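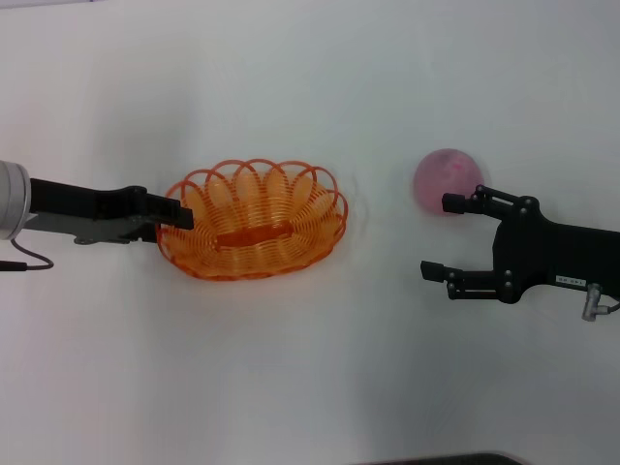
Fasusine: The Complete First Season (2-Disc Set)

All 12 episodes of the Wustthorpe dating series, plus the reunion special, on two discs. This is the full first season as it aired, with the original music left in.

Fasusine puts 20 single people in a converted hotel outside Wustthorpe and pairs them up by a vote of their own families. Couples stay together for two episodes at a time. At the end of each pair of episodes the families vote again, and anyone left without a partner goes home. Host Yurii Hordiienko reads out the results in the dining room.

The season is best known for episode 7, where the Hettiarachchi sisters vote against their own brother, and for the long argument over the boat trip in episode 9. Both are included uncut. The broadcast version of episode 9 ran shorter.

What's in the set

Disc 1: episodes 1 to 7
Disc 2: episodes 8 to 12, the reunion special, and extras
A printed booklet with the cast list and the vote totals for every round

Extras

Audition tapes from 13 cast members
Commentary by Yurii Hordiienko on the first and last episodes
Deleted scenes from the kitchen and the boat trip
A short piece on the families and how they were picked

Details

Format: DVD, widescreen
Audio: English stereo
Subtitles: English, Spanish
Region: 1
Publisher: Janach Home Video
Release date: 09/10/2020

The reunion special was taped in January, after the last episode had aired. Two of the couples did not attend. It runs a full hour and has no commentary track.

Please note that this set will not play on region 2 machines. If your player is older, check that it can read dual-layer discs before you order. Opened sets can be exchanged for the same title if a disc is faulty. Unopened sets can be returned for a refund with the packing slip.

The slipcover comes only with the first pressing. Later copies ship in the plain case with the same discs and booklet.

We use cookies to keep items in your cart and to see which pages are visited. By continuing to use this site you accept our cookie policy. Accept | Settings

Related items

Fasusine: The Complete Second Season
Fasusine: The Reunion Special (single disc)
Hettiarachchi House, Season 1
Wustthorpe Weddings: The Collection
Janach Reality Sampler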